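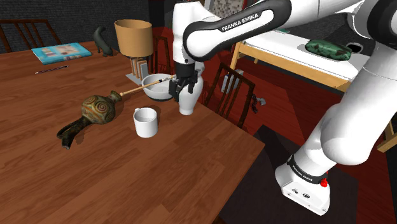
White bowl and tall vase on the dining table.

Zultero Tableware Fair, quick notes
Posted August 30, 2022

Got back late last night, feet wrecked, writing this before I forget which hall was which. Excuse the typing.

First off, getting there. Train to Zevotov, then the shuttle bus, which leaves from the back of the station and not the front like the website says. Missed one because of that. Next one was full. Third time lucky and I was through the gate before lunch. Ticket was 83 at the door, cheaper online but only if you book a week ahead, and I never do.

The program says 892 exhibitors over 3 halls. I believe it. Hall one is all glass and flatware, hall two is ceramics, hall three is linens plus whatever didn't fit anywhere else (candles, a lot of candles). I did two first and that was the right call, by mid afternoon you could hardly get down the middle aisle.

Ceramics

Strong year for plain shapes. Last year it was speckles on everything, this year much less of it. Lots of wide low bowls, the kind you can put pasta in or just leave out with lemons. Erkel had the best stand by a mile — stoneware in four glazes, all matte, and they let you pick things up. Their large serving bowl is heavier than it looks and the foot ring is nicely finished, no scratching on the table. I turned over every piece I liked to check and plenty of expensive ones elsewhere were rough as sandpaper underneath. Erkel minimum order is one carton per color, mixed sizes ok. Delivery October if you order now. I put in for two cartons, the off-white and the gray-green.

Cortés was next door and busier. Thinner walls, brighter colors, hand painted rims. Pretty but I worry about chips in a shop our size where people's bags knock into everything. Asked about replacements and they said they'd sell singles at cost for the first year, which is decent. Took the catalog. It's enormous, almost left it on the shuttle.

There was a throwing demo at the far end, kids sitting on the floor right up against the wheel. I stayed longer than I meant to. The potter made a pitcher, cut it in half with a wire to show how even the wall was, and squashed it. Kids loved that part.

Glass

Rushed this. Carafes everywhere, colored stems still going strong, amber mostly. One stand had stacking tumblers that really do stack, I tried six high and nothing stuck. Didn't get their name, the card is somewhere in my coat.

Linens

Skipped most of it. Napkins were nice, prices were not. Found a small maker with washed cotton runners in rust and mustard, put them on the maybe list.

Talks

Went to one, on setting out a small store. Half of it was obvious (put things at hand height, light the back wall) but there was a good bit on tables. Don't lay out a full place setting for eight, lay two properly and leave the rest bare so people can put a plate down and look at it. I'm going to try that on our big table this week. We've got far too much on it at the moment.

Food and so on

Coffee line was awful until after three, then empty. The soup in hall two was the best thing on offer and came in a real bowl, you'd hope so at this fair. No seats. I ate standing next to a tower of teapots and was terrified the whole time. Bathrooms fine. Coat check closes half an hour before the fair does, don't get caught out like I nearly did.

Would I go again

Yes, but on the first day and with proper shoes. Somebody at the info desk told me they had 3559 through the gate by noon and it felt like it. The trade-only morning sounds much calmer, need to look into how you register for that — I think you just send a copy of your business licence but don't quote me.

Also bring a bag with wheels. Catalogs are heavy and every stand hands you one more. I saw a few people with those folding crates and was very jealous.

Orders to chase: Erkel confirmation, Cortés price list (the one in the catalog is last year's), tumbler people if I find teh card. Samples should turn up in a couple weeks and I'll put them out by the register so you can have a feel.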